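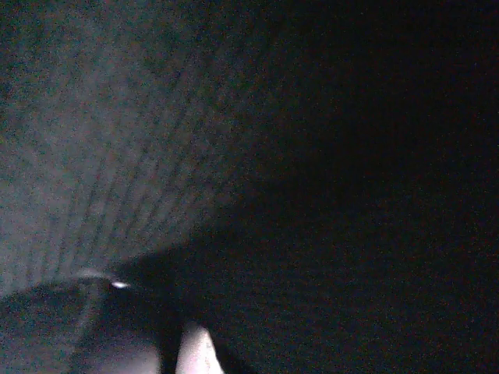 OK so I've been stewing on this Wikby thing all morning and I need to get it out of my system. Thread, sorry!

For anyone who missed it: the band posted a two-line note telling people to get behind the new mayor of Stetside, even if they voted for the other side. That's it. Two lines. You'd think they'd set fire to a library.

By lunch there were 2,019 replies (I read way too many of them) and a lot were from folks swearing off the music forever. One person said they're selling 18 records. I mean, what are you asking for them?

I didn't vote for the guy either! I was pretty down about it in November. But "let's see how he does" is kind of what my grandma said after every election she ever lost.

What does bug me is the timing. They've got 5 shows coming up at the Altau, which is owned by the city. Somebody should've mentioned that in the note.

Anyway, I've still got my ticket and I'm still going. If you want to yell at me about it, my replies are open till dinner.

Oh, and a few of you asked, yes, the opener is still Suwannarat. They haven't said a word about any of this.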